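Helutska Community Help > Manipulation and Learning > Training and evaluation

Policy does great in eval, falls apart when I move the cans. Is my success rate meaningless?

Asked in June, 3 answers

Hi all, long time reader, first time I've been stuck enough to post. I'm working on a two-handed tabletop setup (dexterous hands, teleoperated demos, plain behavior cloning, nothing exotic) and I have a result I was really proud of until I started poking at it.

The task is grasping drink cans off a table with a shallow tray sitting between them. We collected 750 demos over a few weeks, and on our standard eval of 50 trials the policy got 46. I wrote it up for our group page, made a nice bar chart, the whole thing! Then a labmate asked what happens if you slide the right-hand can back a bit toward the far side, and, well. The hand goes to where the can used to be, closes on nothing, and lifts very confidently.

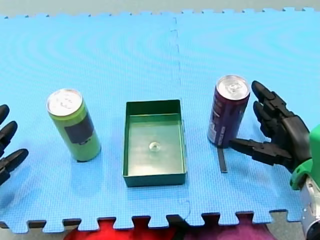 So I went back through the training data and plotted where the cans started in every demo, and it's embarrassing. Nearly everything sits in two little clusters. I think whoever was resetting the table (mostly me) just put things back where they felt natural. The eval resets were done by the same people, so of course the eval looked good.

What I want to know:

Is there any honest way to report the 46 out of 50, or do I throw it out?

If I have budget for more demos, do I just collect a ton more, or is there a smarter way to spread them out?

Does the middle tray matter? I never varied that either. Sometimes I wonder if the policy is using it as a landmark.

Input is two wrist cameras plus one fixed camera, if that changes anything. Thanks in advance, and please be gentle.

Answer 1 (accepted, 31 votes)

Oh, I've been there. I had a whole poster printed before I found mine.

Don't throw the number out, just say what it measures. "Success from start positions matching the training distribution" is a perfectly good thing to report as long as there's a second row next to it for shifted positions. Readers care a lot more about the gap between those two rows than about either one alone, in my experience.

For the second row I'd do this. Make a grid of start positions on the table covering the area you claim the policy works in. Write the list down before you run anything and shuffle it with a script, so your hands don't get a vote. Run 5 trials per grid cell if you can stand it, and report the cells separately as well as the total. A little heat map beats the bar chart, sorry. Also have the script print the reset on a screen and make the person doing the reset follow it, including can rotation. I skipped rotation the first time and had to redo the lot.

On more demos: spread beats volume. We went from a clumpy set of 2,000 to a much smaller one collected off a shuffled grid, and the smaller one did better at the edges of the table. It was a bit worse in the middle, I should say, and we never figured out if that was the data or the shorter training run.

The tray question is a good one and it's cheap to test. Leave the cans in their usual spots and move only the tray. If the reach drifts with the tray, there's your landmark. Then take the tray away completely and run it again. Do the same thing with anything else that never moved, like mats or the tablecloth. And try covering the fixed camera for a few runs, because wrist cameras usually still see the can late in the reach, so it's worth knowing which view the policy is leaning on.

Answer 2 (9 votes)

Agree with all of the above, one thing to add. Check your failures by phase. I tag every trial as reach, contact, close or lift, whichever stage broke first. If nearly all your shifted failures are in reach then your grasping part may be fine, and you could get away with adding reach variation only. We did that at Gorora and it saved us a lot of teleop hours. Our operators get grumpy after lunch and the demos get sloppy too, so less of it is good for everyone.

Also, have someone else run the eval. Seriously. I nudge objects without noticing.

Answer 3 (2 votes)

just use more augmentation? random crop and color jitter fixed it for me

Comment on answer 3: What size crops? Small ones helped me with camera bumps but did nothing for cans moved by a hand's width.

Comment on answer 3: dont remember, whatever the default was

Comment from the asker on answer 1: Ran the tray test this afternoon. Cans in the usual spots, tray moved toward the left can, and the right hand's reach drifted left along with it. So yes, landmark. Starting on the grid script now. Does anybody have a reset sheet they like, or do I just make one in a spreadsheet?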